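Dravton Folding and Sorting Table

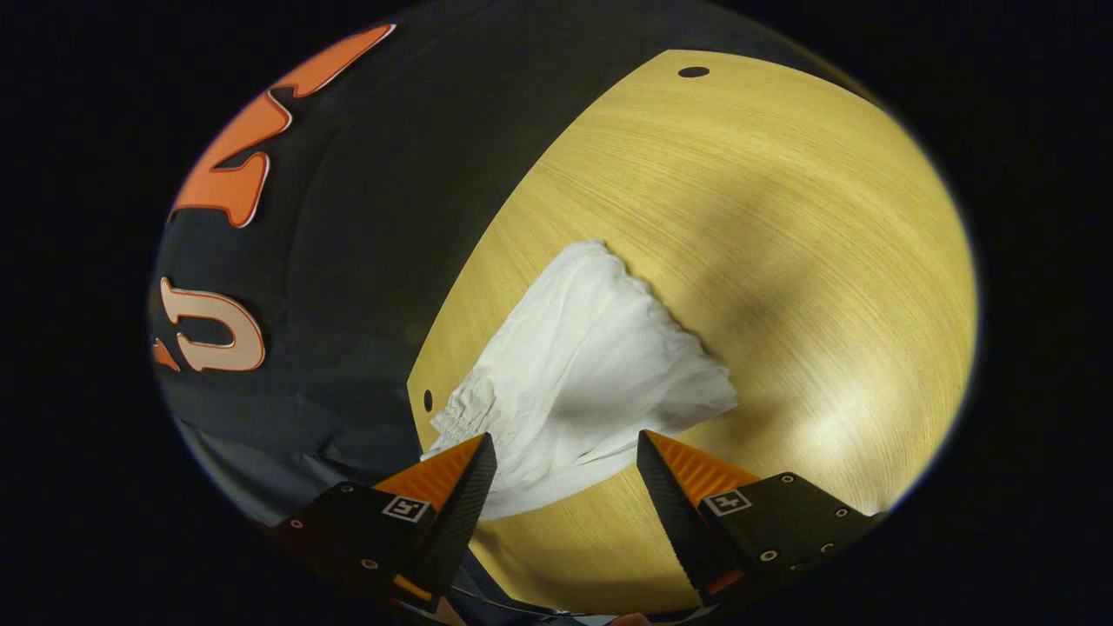
The Dravton is a plain table for folding, sorting and mending clothes. It is made for laundry rooms, charity shop back rooms, school uniform stores and anyone at home who is tired of doing it all on the bed. Renaud have sold it since the first workshop range, and apart from the feet it has changed very little.

The top is pale wood with a brushed grain, sealed with a matt oil. It is smooth enough that thin cotton will slide across it without catching, but it has a little more grip than a painted or plastic top, so a heavy sweatshirt stays where you put it while you turn the sleeves in. The colour varies from one top to the next. Some are straw yellow, some are nearer to honey, and most have a bit of both. We do not match tops for orders of two or more unless you ask when you order.

Size and weight

The top is 1000 mm long. Width is 58 cm on the standard model and 51 cm on the narrow model. The narrow one is meant for corridors and for rooms where a door opens towards the table. It folds a child's jumper well but is tight for bath sheets and double duvet covers. If you have the space, buy the standard.

Both models come at a single fixed height. Leg extenders are sold separately and fit all tables with the newer feet.

Using it

Most people fold at one long side and stack at the other. Eugénie Besnard, who drew up the layout for our showroom, puts dark and printed clothes on the left and whites on the right, and keeps the middle clear. Work in whatever order suits you, but it does help to keep whites away from new dark clothes until everything has been washed a few times.

For clothes with large printed or stitched lettering, fold with the lettering on the outside of the bend and do not press down hard on the crease. Thick prints can crack along a sharp fold. Anything with an elasticated hem is easier if you lay the gathered edge down first, pull the cloth flat away from it and fold back towards the gathers. Thin whites crease quickly when left in a heap, so do those before the heavy things.

The top is not an ironing surface. A warm iron will mark the oil, and steam will raise the grain. Use a board or a thick ironing mat.

Cleaning

Wipe with a damp cloth and dry straight away. Do not leave wet washing on the wood overnight. Small marks will come out with fine sandpaper, used along the grain, followed by a thin coat of Fendov matt oil. Leave the oil overnight before you put any clothes down, and test with a white rag first. If the rag comes up yellow, leave it another day.

Bleach and spray polish should be kept off the top. Polish does no harm to the wood but it comes off on fabric.

What is in the box

One top, one frame in four parts, a bag of bolts and two hex keys. You will need a second person to turn the table over once it is built. Allow an hour if you have not put one together before. Spare bolts and feet can be bought singly from the parts page.

Delivery and returns

We deliver to ground floor addresses on weekdays and on Saturday mornings. The driver will bring the box inside the door but will not carry it upstairs. Tables can be sent back unbuilt within the usual period. Built tables can only be returned if there is a fault.

Orders for schools and shops go through Mwanahawa Chege in trade sales, who can also quote for the matching Nadutov shelf unit. The shelf unit is out of stock in the narrow size until October. The standard size is available now.

Related items: Dravton leg extenders, Fendov matt oil, Nadutov shelf unit (standard), replacement feet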